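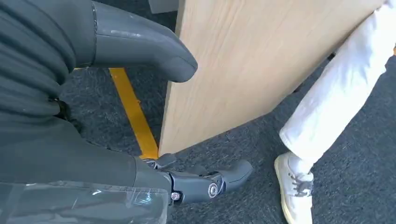 3. First charge of the Pomeo desk charger

1. Put the charger on a flat, dry surface, with the vents to the side.
2. Connect the power cable to the charger first, and then to the wall outlet.
3. Wait until the green light stays on. Do not connect any device while it blinks.
4. Connect your phone or laptop. Up to three devices can charge at the same time.

Note: The first charge of the backup battery takes 9 hours. Please do not interrupt it.

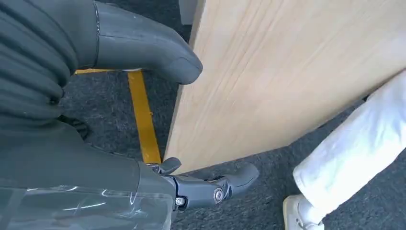 The top plate of the charger must be free of its transport film before use. The film is matte and difficult to see. A clear sheet like the one over the dark gray forearm shows itself by its bright streaks and crinkles, but for our film you have to feel along the edge with a fingernail.

Caution: Never cover the vents – the charger can become too hot and switch off.
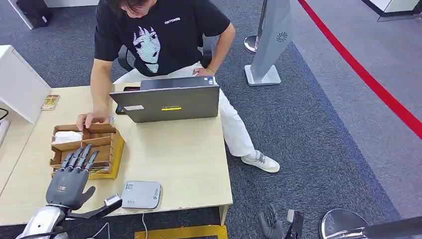
Songül Tekin writes that her charger went off each time she connected a laptop, and that it stopped after she moved the laptop to port 3. This is correct: ports 1 and 2 are for phones only.

5. When charging is complete, remove the device cable before the power cable.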